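小问号信箱：学校想买一台会整理衣服的机器人，要先想好哪些事？

斯科索维斯少年科技馆　儿童读物组　2024年4月11日

各位小读者：

本馆收到不少来信，询问机器人能不能帮助学校整理失物招领处的衣物。答案是：有些机器人可以学习这项工作。但是，从“想要一台”到“买回一台”，中间还要做许多准备。大人们把这些准备叫作“设备采购计划”。现在，我们以普洛克赛德小学的计划为例，向大家说明。

一、先写清楚要它做什么

普洛克赛德小学的老师首先写了一份“任务说明”。说明里不能只写“整理衣服”四个字，还要写明衣服有多大、有多软、一天要整理多少件。学校估算，一个学期会收到200件无人认领的衣物，其中以外套、运动衫和带领子的上衣为最多。

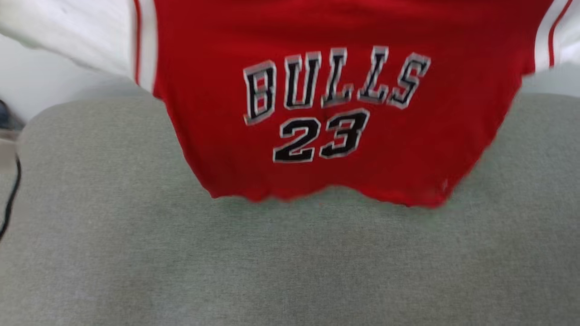
衣物对机器人来说是一种困难的物品。积木无论怎样拿，形状都不会改变；布料一提起来，就会下垂、起皱，甚至卷到一起。请看这件红色球衣，背后有“BULLS”和数字23，布面中间微微下坠，下边也成了一条波浪线。机器人如果要判断哪里是肩、哪里是下摆，就需要合适的摄像头和计算程序。这两项都要列入预算，不能只计算机械手臂的价钱。

二、再算清楚要花多少钱

预算，就是在花钱之前，先把可能用到的钱一项一项写下来。学校向特鲁莫沃公司询问了价格，得知一套教学用夹爪和备用配件的报价是2267元。这个数目不包括手臂、摄像头、安装和培训的费用，所以不能把它当作总价。

小读者可以用买自行车来比较。除了车本身，还要考虑头盔、车锁、打气筒，以及坏了以后修理的钱。机器人也是这样，买回来以后每年都有开支。学校因此把费用分成3栏：购买时一次付清的，每年都要付的，以及出现故障时才需要付的。

夹爪的选择也会影响预算。要夹住薄薄的布边，手指的前端不宜太宽；要避免勾坏衣料，表面又不宜太粗糙。下图中的两根深灰色手指向前逐渐变细，顶端是圆的，中间留有空隙，下面是一件带白色领子的红上衣。采购人员在比较不同产品时，会把手指的形状、张开的宽度和更换的价格分别记在表格里。

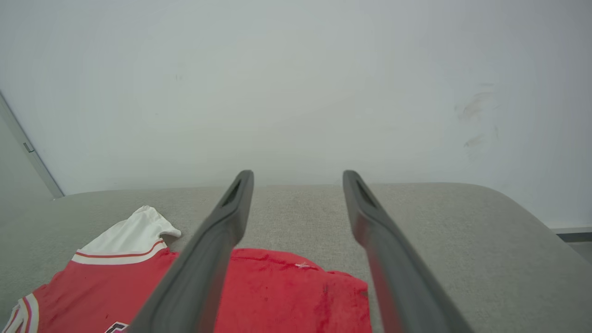 三、为它准备工作的地方

机器人需要稳固的安装位置，也需要电源和安全距离。学校测量了失物招领室，发现原来的桌子太窄，于是把一张新工作台也写进了计划。

工作台的表面同样需要讨论。光滑的硬桌面容易擦拭，但是薄布料平贴在上面时，夹爪可能不容易伸到布的下面。柔软的表面可以稍微压下去，却需要经常清洁。颜色也应当事先考虑：如果台面和衣服颜色相近，摄像头就比较难分清两者的边缘。灰色的织物表面布满深浅不同的细小线纹，放上红色衣服时容易区分，放上灰色外套时就要多做几次测试。

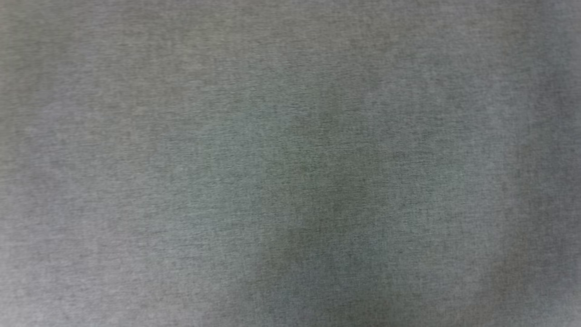

帕蒂纳萨拉尼小学的一位小读者来信问，既然台面这么重要，能不能先不买机器人，只买几种布料来试一试。本馆认为这个建议很好。正式采购之前，先用较少的钱做小规模试验，称为“试用阶段”。普洛克赛德小学的计划中就安排了16天的试用，由供应单位提供设备，学校负责记录。

四、试用时应当记录什么

记录表上应写明：每次放的是什么衣物，机器人有没有夹住，夹起以后有没有掉落，整理一件用了多长时间，以及大人帮了几次忙。失败的情况也必须如实填写。只记录成功的次数，学校就无法知道这台设备是否值得购买。

试用期间，学生应站在地面标线以外观看，不得把手伸向正在运动的夹爪。需要取放衣物时，由老师先按下停止按钮。

五、请你来做一份小计划

请与家人或同学一起，选一件希望机器人帮忙的事情，在纸上写下：它要拿什么东西，在什么地方工作，需要哪些配件，每年还要花什么钱。暂时不知道价格的项目可以先空着，旁边写上“待询价”。完成后，可以于九月开学后交到本馆一层的小问号信箱，并请注明年级。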